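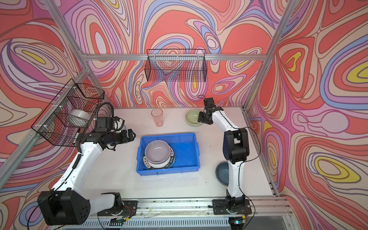 Should plates or bowls go into the bin first?

Plates go in first, largest at the bottom, and bowls are set on top of them. A plate laid flat gives the bowl a wide, steady base and keeps its foot off the ribs or seams of the bin floor.

Clearing a Small Table into a Plastic Bin
By Chandrasekhar Varma
Updated November 2025

This procedure covers a table with a few plates, a couple of bowls and one or two plastic cups. It assumes a single rectangular bin with straight or ribbed sides. Glass stemware, knives and serving platters are handled separately; see the Clonenell guide to mixed loads.

What you need

A rigid plastic bin wider than your largest plate
A rubber scraper
A damp cloth
A dry cloth or thin towel, if the dishes are to be carried up or down stairs

Step 1. Place the bin

Set the bin in the middle of the table, with its long side toward you. Dishes at the back edge should be reachable without passing an arm over anything tall. If a cup stands between you and the bin, move the cup before starting.

Step 2. Scrape and drain

Scrape each plate into the waste container. Pour out cups and bowls. Liquid left in a bowl shifts when the bin is lifted and will run under the plates, where it makes the stack slide.

Step 3. Lay the first plate

Lower the largest plate flat into the bin, face up. Hold it by opposite edges and let one edge touch down first, then the other. Printed rims should not be dragged along the bin wall. Repeated rubbing wears decoration that sits on top of the glaze, and lettering near the edge is the first part to fade.

Step 4. Add the bowl

Set the bowl on the center of the plate and press lightly on its rim. It should not rock. In the first picture the white bowl sits on a green-rimmed plate with a slight tilt. A tilt of that kind is acceptable while loading, but level the bowl before lifting the bin. Check for a spoon or a scrap of food under the foot.

Step 5. Load the cups last

Plastic cups go in the space left at the ends of the bin, mouth down. A tall cup that stands well above the rim of the bin should be carried by hand. Do not put a cup inside a ceramic bowl unless it stands without leaning.

Step 6. Lift

Weigh a loaded bin once to learn what it feels like. Shobha Marar, who tested the method for the Skemasach kitchen notes, used a bin with an empty weight of 351 grams and set her limit for the contents at 2,000 grams. Above that she made a second trip. Grip the short sides, lift straight up, and keep the bin level.

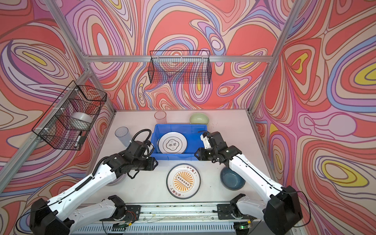

Can a plate be stood on edge in the bin?

A plate can stand on edge if it leans against a wall of the bin and its lower edge cannot slide forward. Place the next item against its foot, or lay a folded cloth there.

Upright loading

Standing a plate against the back wall, like the dark-rimmed one in the blue bin, leaves floor space in front of it. Use this arrangement when the bin is too narrow for two flat stacks. Turn the face of the plate toward the open side so that the foot ring rests on the wall. Remaining plates can then be laid flat in front, starting with the widest that fits.

Do not mix upright and flat plates in a bin that will be carried on stairs. An upright plate tips at a smaller angle than a flat stack slides.

Small items

Pens, lids and small containers do not belong in the bin with dishes. Put them in a wall basket or a tray. In a wire basket with an open mesh, lay round containers on their sides and stand long items diagonally. Baskets held to a post with cable ties should be checked for looseness each February or after any heavy load.

Finishing

Wipe the table from the back edge to the front with the damp cloth. Wipe the bin floor before the next use; grit caught between the ribs will scratch the underside of a plate.

Related pages: Pustach rack spacing, Demchenko method for nesting bowls.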